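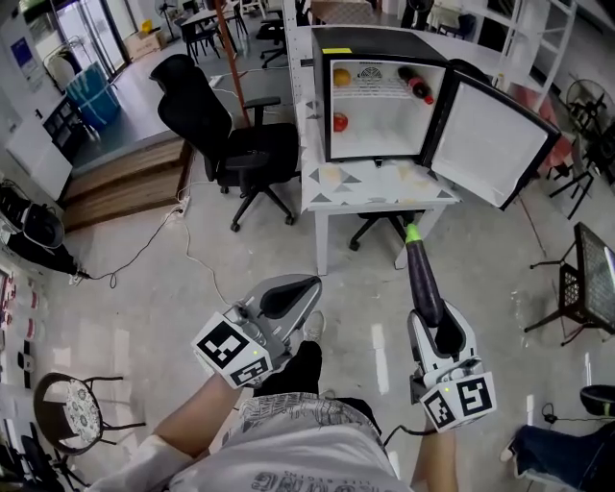
Shared food corner at Pleltholm opens for all tenants

The shared work hall at Pleltholm has now a food corner on the ground floor, open to every company in the building. It was taken into use in May, after several months in which the tenants discussed where it should be and who should look after it. Until then, each company kept its food where it could, and the only common place was a cupboard near the upper offices.

The new corner is simple. It has a small box with a door, standing on a table with a white top, and there is room beside it to put down what you are carrying. The tenants call it only "the box". Fruit, vegetables and closed bottles can be placed in it by anybody who works in the hall, and most of it is meant to be shared.

The building has 105 people with a key at the moment. They are divided between Prastent, Usuga, Goltix and a number of persons who rent a single desk. The cost of the corner was 1,052 euros in total, which includes the electrical work and the table. The amount was divided between the companies according to how many desks they have, and the people with a single desk did not pay anything.

Zinash Gudeta of Usuga made the first proposal last winter. She had noticed that a good deal of fruit was bought for meetings and then forgotten in the meeting rooms.

"We had apples in one office and people in the next office who went out to buy apples," she said. "It was a small thing, but it happened every week. I thought that if the food had one place, everybody would know where to look."

Not all of the tenants were in favour from the beginning. Rui Garcia of Goltix was afraid that the corner would be full of old lunches after one month, as he has seen it in a building where he worked before. He asked that cooked food should stay out of the box, and this was accepted. Cooked lunches are still kept upstairs, in the old cupboard or in the rooms of each company.

"I am satisfied with the rule," he said. "Fruit you can recognise. You see when it is old. With a closed lunch container you must open it, and then it is already too late."

The position of the corner was the subject of the longest discussion. One group wanted it upstairs, near the small meeting room, where it is quieter. The other group wanted it in the open part of the hall, close to the daylight and to the tables where many people eat. The second group won with a clear majority. There is more noise now during lunch on the ground floor, and Goltix has moved its telephone calls to another part of the building between noon and 2 pm.

The rules are printed on one sheet of paper which was sent to all tenants. They are short:

Put in only things which you would also eat yourself.
Bottles must be closed well. They may lie on their side if they do not leak.
Vegetables with earth on them are to be washed first.
Write your name on something only if it is not for sharing.
Close the door completely.
What is left on Thursday afternoon can be taken home by anybody.

The last rule is perhaps the most popular one. On Thursday after work a small group of people usually comes together to empty the box before it is cleaned. Lewis Lennox, who rents a single desk, has already made two soups and one aubergine stew with what he took home. He brought the stew back the next day for the others, and it was eaten upstairs in accordance with the rule about cooked food.

The cleaning is done in turns by the companies, one month for each. Prastent has the first turn. Sérgio Frade, who is responsible for the office of Prastent, wipes the shelf and the floor of the box with warm water and a little vinegar, and he leaves the door open for ten minutes afterwards.

"It is not much work," he said. "The door takes the longest, because everybody touches it. I would ask people only to wipe a bottle before they put it in. The bottles with sauce are the worst."

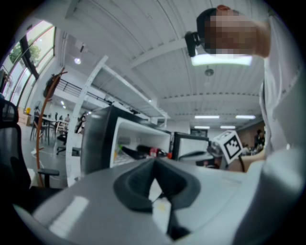 May I leave an opened bottle in the box until the following week?

Opened bottles must be taken home on Thursday afternoon together with the rest. If the bottle is closed well and has your name and your desk number on it, the company which has the cleaning turn will put it on the table for you, but it will not go back into the box.

Several tenants have asked if the corner can be made larger. According to Jaime Ramalho, who manages the building, this is not planned before the autumn. He wants to see first how much is really used. The table could carry more, but the number of sockets in that part of the hall is limited, and he does not want more cables on the floor than necessary. A second table would also take away space from the people who pass there with chairs and boxes.

There is, however, a plan for dry goods. Goltix has offered 4 closed tins for coffee, tea, sugar and biscuits, and Usuga will pay for the first filling. It is not decided yet where the tins will stand. Mr Garcia would like to have them near the corner, and Ms Gudeta prefers the upper floor, so that a person who wants only a cup of tea does not need to walk down.

A smaller question is about the fruit itself. In the first weeks there were nearly only apples. The tenants have now agreed that each company tells the others on Monday what it is going to bring. Prastent brings citrus fruit and Usuga brings apples. Goltix has chosen vegetables, and people with a single desk bring what they like. Mr Lennox has asked for more aubergines.

Guests of the tenants may also take something, if the person they are visiting is with them. Evening groups which rent the hall after 6 pm are asked to keep their own food separate and to carry it out again when they leave.

Companies which want to change their month for the cleaning should write to Mr Ramalho before the end of the current turn. The sheet with the rules can be collected at his office on the upper floor, also in Portuguese. Usuga takes over the cleaning from Prastent in June, and Goltix follows in July.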